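Orchestra kit: looking after concert blacks, rosin and music at home

By Imani Pennington
3 February 2025

663 shares
3 comments

Quick one as I've got rehearsal in Drenddale tonight and the car needs petrol. People keep asking me the same stuff at the tea break so I'm writing it down once. Mostly for string players, wind people skip to the bit about spit.

Black trousers and skirts going grey. Wash inside out, cool, short cycle, no powder (liquid only). Half the drum, don't ram it full. Dry away from the window. If they've already gone, a packet of dye in the machine, then run an empty hot wash after or your next lot of towels will be a suprise.

White rosin dust on black sleeves. Don't use water, it goes to paste. Shake outside, then a dry clothes brush, short strokes down the nap. Sticky roller for the rest. If a lump has melted in (car seat, radiator, I've done both) put the whole thing in the freezer overnight in a bag and crack it off with the back of a spoon. Still a mark? Dab of surgical spirit on a cotton bud, test on the inside hem first.

NEVER surgical spirit on the instrument. Takes the varnish straight off. Soft dry cloth after every time you play, one cloth for strings and a different one for the wood. Wash them separately, no softener.

Shirt collars. Washing-up liquid, old toothbrush, leave for the length of a symphony, then wash as normal. Long symphony for bad ones.

Bow ties, the real sort: roll them round a cardboard tube, don't fold.

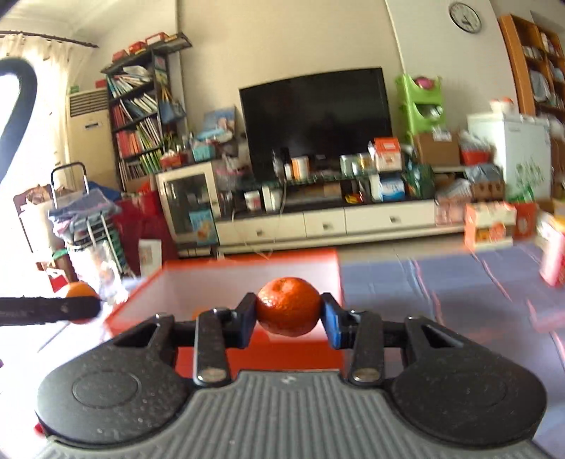
Mandarins at home.

Dry cases. Central heating is murder on cellos and basses from the minute it goes on. Cheap fix if you haven't got a proper humidifier: travel soap box, holes in the lid, damp sponge inside, wrung out till it really won't drip. Sits in the case, not touching the instrument. Check it every couple of days, they go mouldy if you forget. Take it out by June.

Spit. Old flannel on the floor by your chair, cut in quarters so it fits in the case pocket. Boil wash weekly. Mouthpieces in lukewarm soapy water with a little brush, not the dishwasher. Someone in the Riltby wind band did the dishwasher and the plating came up in flakes.

Sheet music. Soft pencil only, 2B. Hire parts have to go back clean and rubbing out is dull work, do it in front of the telly with a block eraser and a dry paintbrush for the crumbs. Torn corners, use the archive tape not ordinary sticky tape, which goes brown and takes the ink with it. Parts curling up? Flat under a heavy book for a night, tissue paper between. Coffee on the Elgar: blot, don't rub, interleave with kitchen roll and own up to the librarian.

Wobbly music stand. Usually just the wing nut. If the thread's gone take it to a hardware shop and match it, costs pennies. Rubber feet missing, cut up an old bicycle inner tube and glue on.

Squeaky stool: candle wax on the screw. Not cooking oil, it goes gummy and it'll get on your blacks, and then you're back at the top of this page.

Will do reeds another time.

3 comments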